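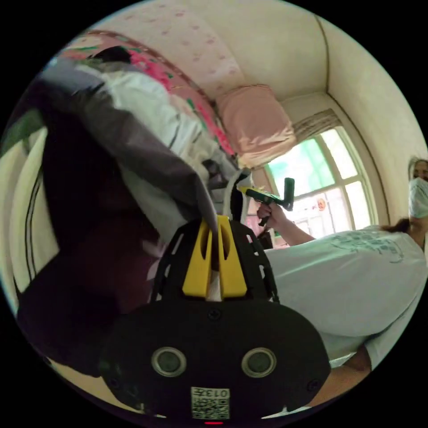
Nager dehors, dormir ensuite

Par Weronika Zawadzka
Août · 207 partages · 13 commentaires

Le bassin extérieur de Plirkgate ouvre à 7 heures, et à 6 h 50 il y a déjà une file. Elle se compose de retraités en peignoir, d'un père avec deux enfants encore muets et de gens comme moi, venus une fois par curiosité et revenus par orgueil. L'eau est annoncée à une température que l'ardoise de l'accueil qualifie de « vivifiante ». L'ardoise a de l'humour.

La ville possède trois baignades municipales. Celle du parc Enriquez plaît aux familles : pataugeoire, pelouse en pente, un toboggan vert d'où l'on sort avec le maillot mal réparti. Le lac de Brellus, lui, attire les sportifs, reconnaissables à leur bouée orange et à leur manière de parler de leurs épaules. Plirkgate est pour les autres. Le bassin mesure 30 mètres, longueur qui ne correspond à aucune compétition connue et permet de se tromper dans ses calculs sans que personne vous reprenne.

Dexter Barredo surveille l'endroit depuis dix étés. Il connaît les habitués par leur nage. « Le monsieur en brasse, là, il fait demi-tour avant le mur. Toujours. Je crois qu'il n'aime pas le mur. » Il me conseille la ligne du fond, celle des lents, avec un tact qui m'a vexée jusqu'au déjeuner.

Au bord du bassin se trouve la buvette, baptisée Stomach par un ancien gérant qui trouvait que cela sonnait anglais. On y sert des frites dès 10 heures, un café correct et une part de flan dont l'épaisseur force le respect. Les tables à l'ombre partent vite. Les autres brûlent les cuisses.

Quelques points pratiques, puisqu'on m'en réclame. Le bonnet est obligatoire à Plirkgate, facultatif à Enriquez, et à Brellus il vaut mieux qu'il soit voyant. Les casiers prennent une pièce et la rendent quand ils sont de bonne humeur. En cas d'orage, tout le monde sort, y compris ceux qui expliquent à Dexter qu'il est encore loin.

Les bassins restent ouverts jusqu'à la fin du mois, sauf vidange anticipée. Les horaires sont affichés à l'entrée, et il est prudent d'appeler l'accueil avant de traverser la ville avec une serviette autour du cou. Le soir, la file est plus courte. L'eau, d'après mes orteils, est la même.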